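Starting a Small Business While You Still Have a Job
Session 3 handout: Time, Money and the First Customer
Evening course, Nuststead Adult Learning Center
Notes by Myrto Ververidis

Hi all. A few of you asked for these notes in writing, so I've typed up most of what I said plus a couple of things I ran out of time for. Bring them back next session, with your scribbles on them please, because we'll be using the worksheet part.

Where we left off

Last session was all about ideas, and I think we got a bit carried away (my fault, I love that session). Tonight is duller and it matters more. I want you to know how many hours you have, how much money you can lose without it hurting, and who is going to be the first person to pay you.

When I started my first business I was working full time in a billing office and I'd been telling people for years that I was going to quit. I had a notebook full of names for the company. I had zero customers. What got me moving was Stavros Karamanlidis, my old supervisor, asking me over lunch what I'd sold so far. I said I was still working on the logo. He just kept eating.

Finding your hours

Take a normal week, a boring one, and write down what you did every evening. Then look for the blocks that are at least an hour long. Half hours don't count for this exercise. You can answer an email in half an hour but you can't write a price list or phone a supplier, at least I can't.

Most people in this class will find 6 hours. That's fine! My shop ran on 5 for the whole first winter. What sinks people is planning for 20 and then feeling like a failure by the second week.

A few things that helped me:

Keep the same evenings every week, so the people you live with know when you're busy.
Decide the task before you sit down. Write it on a sticky note at breakfast if you have to.
Leave one evening completely free. I skipped this one for months and got so grumpy that my sister stopped calling.

Please don't do your side work on your employer's time or on your employer's laptop. Read your contract as well, all of it, especially anything about outside work or who owns what you make. If there's a line you don't understand, ask somebody qualified. I'm not a lawyer and this is the part where I get nervous giving opinions.

What kind of business fits around a job?

I split these into three rough piles. They overlap, so don't argue with me too hard.

Selling your time. Tutoring, bookkeeping, dog walking, fixing bikes. Cheap to start and you get paid quickly, but the hours you found above are all you have to sell, so you hit the ceiling pretty fast.

Selling things. Handmade, bought in bulk, secondhand, whatever. You can pack orders at midnight in your pajamas, which is a real plus when you have a day job. The trouble is that your money sits on a shelf until somebody wants it, and postage eats more than you'd think. 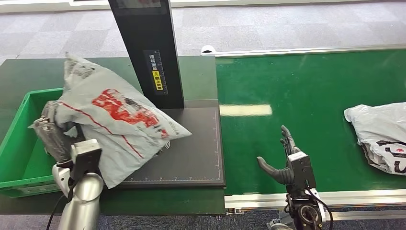

Parcel bag with red printing, held over a black weighing platform.

On postage: weigh the order packed, with the bag or box and the tape and the thank-you card. I priced my first batch of candles from the weight of the candle by itself and lost a little on every single order. Evanthia Andreadis, who some of you met at the open evening, did the same with soap, so at least I had company.

Selling something you make once. Patterns, templates, recorded lessons, a guidebook. These sound like the dream, and for some people they are, but they're slow to build and you need people to already know who you are. I'd put this second on your list, after you've sold something simpler.

How much money to put in

I used my own numbers on the board, so for anyone who didn't get them down: I set aside 2,000 dollars before I started and told myself that when it was gone, I was done. By the end of my first year I'd taken in 3,770 dollars in sales. Sales, remember, before costs! I was so proud of that figure until I sat down and took off materials, postage and fees. What was left would have bought a decent bicycle.

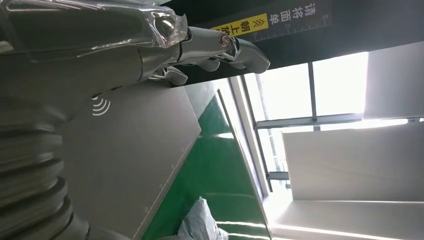

I still call that a good year, because I'd learned what sold and I hadn't borrowed anything. Compare that with Murray Donnelly, who let me use his story as long as I told it properly. He had a better product than mine (folding garden stools, very clever) and he paid for a huge first batch on a credit card before he'd sold one. They did sell in the end. It took him so long that the interest ate the profit, and he went off the whole thing.

So, three questions to answer on your worksheet:

What amount could I lose completely and still pay my bills?
What is the smallest version of this I could sell?
What am I planning to buy that a customer would never notice?

That last one always gets a laugh. Mine was a label printer. I wrote my labels by hand for ages and not one customer mentioned it.

Open a separate account, too, even if there's hardly anything in it. Once business money and grocery money are mixed up you'll never untangle them, and tax time will be miserable. Put every receipt in one place. A shoebox is okay.

Your first customer

Everybody wants to talk about websites at this point. You don't need one yet. You need one person who isn't related to you to hand over money.

Tsz-kin Tu, from last year's group, wanted to do repairs on old stereo gear. He was planning a website with a booking calendar and everything. I asked him to put up one card in the window of the Baletti cafe first, and he got a call about a turntable. That customer told a neighbor. He built the website eventually, and by then he knew what people were asking for, so it was a better website.

Some ways to go looking:

1. Tell people plainly what you do. One sentence, with a price in it. "I'm thinking of maybe doing something with cakes" isn't an offer.

2. Go where your buyers already are. The Atilari market takes first-time sellers on a shared table, so you can try it once without paying for a whole stall. Ask at the front desk here for the form.

3. Ask a shop to take a few on sale or return. Nikolaidis the hardware store did this for me with the candles, of all places, and they went better there than in the gift shop. Write down what you left, and get it signed.

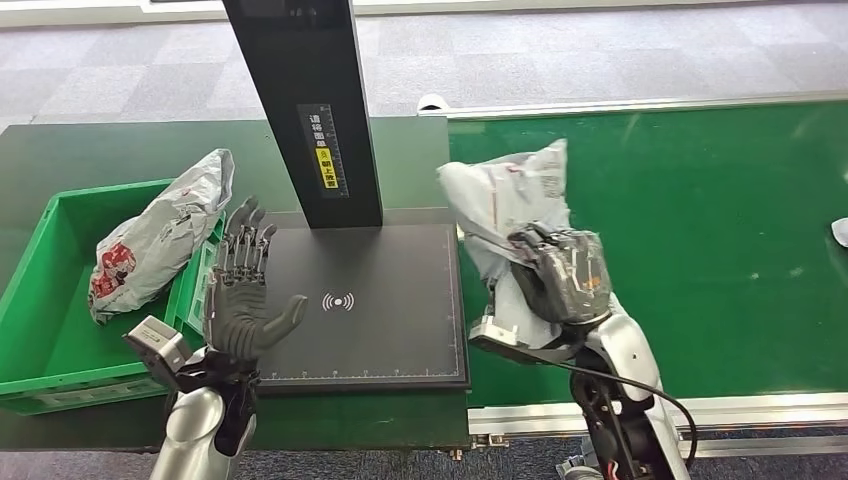
4. Follow up. If somebody said "sounds interesting" and you never got back to them, they're still the warmest lead you've got. Send a short, friendly message. One.

5. Ask for a second order. I was terrible at this. I felt pushy, until a customer told me she'd been wanting more and had lost my number.

When do I quit my job?

You all asked, so okay. I can't give you a magic figure. What I did was wait until the business had covered my rent for several months running, slow months included, and then I asked to go down to part time. I stayed part time a lot longer than I'd planned to. It was a relief, frankly, to have some money coming in that didn't depend on whether people felt like buying candles.

If you hate your job so much that you can't wait, please think about changing jobs first. A new business is a rough place to land when you're already worn out. Come and talk to me at the break if that's you, I mean it.

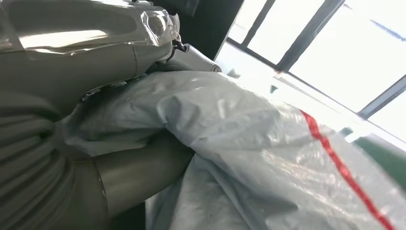
Homework for next session

Next session is 12th March, same room, and we start with the worksheets so don't leave them in the car.

Fill in your week and circle the blocks you're going to use.
Write your one-sentence offer, with a price. Read it out loud to someone and watch their face.
Answer the three money questions. You won't have to share the amounts with the group.
If you're selling things, bring one item packed the way you'd send it. I'll have my kitchen scale with me.

Optional, for the keen ones: make the offer to one stranger before we meet, and write down what they said, word for word, even if it was "no thanks."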